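Category: Workplace Practice / Open Textbooks

Myrto Panagiotou – May

We use cookies to remember your place in the chapter. Accept or manage settings.

Chapter 4
Desks, Telephones and Shared Surfaces

4.1 The desk as a unit of space

Chapter 3 dealt with the building shell: floor loading, partitions and routes of escape. The present chapter moves down in scale to the desk and the things kept on and near it. A desk is treated as a unit of space made up of three parts. The top is the working surface. The footprint is the area of floor the desk covers. The clearance is the floor needed for a chair to be pushed back and turned. Plans that record the footprint alone give too high a figure for the number of desks a room can hold.

Fixed services are drawn on a separate sheet and laid over the desk plan. Ceiling lights matter most at this stage. A glossy top placed directly under a long fitting may reflect it towards the person seated, and the fault is cheaper to correct on paper than after delivery.

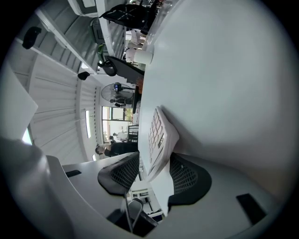 Figure 4.1 White desk telephone with light grey keys. An office chair with a black seat is visible beneath a desk.

4.2 Classes of object

Objects are sorted by how they are used and how often they move. The Thorlacius scheme, adopted in this book, has four classes.

Class A: fixed equipment with a cable, such as a telephone or a screen.
Class B: seating.
Class C: loose items belonging to one person, including hats, bags and cups.
Class D: packaging and other material waiting to be stored or thrown away.

Class A objects are given a position on the plan. Class B objects are given a clearance. Classes C and D are given neither, and in practice they take up whatever surface has been left over. In the Kutdale survey, 34 of the 69 desks recorded had Class D material on them at nine on a Thursday morning, before the working day had begun. Clear plastic bags were the most common item.
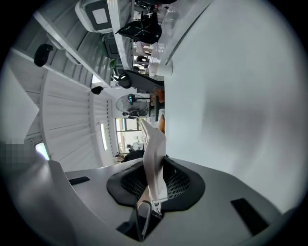

The usual response is to add storage. This should be done only after the Class D material has been removed, as a shelf bought for packaging will be filled with packaging. Baskets and other open containers are suitable for Class C – they can be carried to another desk – but should not stand within the chair clearance.

4.3 Recording a room

The survey sheet used in the Proseo exercises has one line per desk. Enter the width of the top in millimetres, the class of each object on it, and the depth of the chair clearance. Where the clearance is less than 470 mm, mark the line with a cross. Chairs of different patterns are entered separately, even if they serve the same desk. Exercise 31 applies the method to the Gurilum floor plan.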